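Home News Interviews Hardware Events Contact

Teaching a sorting arm by remote control

Jad Chidiac leads demonstration work at Soltani, where a two-finger arm is being trained to sort mixed packaging. The project, called Grukcombe, began in April with a target of 3,000 recorded picks. After review, 2,130 were kept.

Chidiac puts most of the loss down to the operators' habits. "The arm did what it was told. The person driving it hesitated, backed off, came in again from the other side. If you train on that, the policy hesitates too."

Picks are driven with a handheld controller that maps hand motion to the gripper at reduced scale. The team tried moving the arm by hand first and dropped it after 48 sessions. "Your own arm gets into the wrist view, and you push harder than you think. The force readings were no use to us."

Crushed cans gave the most trouble. A round can has one sensible grasp and a flattened one has several, most of them poor. Operators are now told to close across the narrow side and to keep the approach the same from one pick to the next. "I don't need the best grasp every time. I need five people to choose the same one."

Clear bottles are a separate matter. The depth sensor reads through them in places, so the operator works from the wrist color view and lines up on the label or the cap. Chidiac expects the trained policy to depend on those features as well, and says unlabeled bottles will need their own set of demonstrations.

Asked about clutter, he said the surface is not tidied between picks. An earlier set, recorded on a cleared table at the Gallow site, trained quickly and then failed on any object with a neighbor. That set has been retired.

The next change is to the controller. Finger opening is currently a trigger with a fixed rate, and Chidiac wants it proportional. "People open all the way because it's easy. Then they hit the thing next to it."

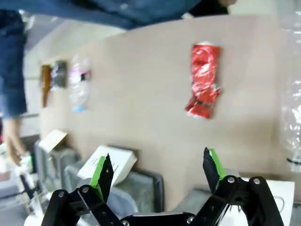

Interview by the Asar technical desk

Gripper open, green pads apart, with a crushed red can and a clear bottle on the work surface. Replies were edited for length.

Get new interviews by email. Enter your address to subscribe to the Asar newsletter. You can unsubscribe at any time.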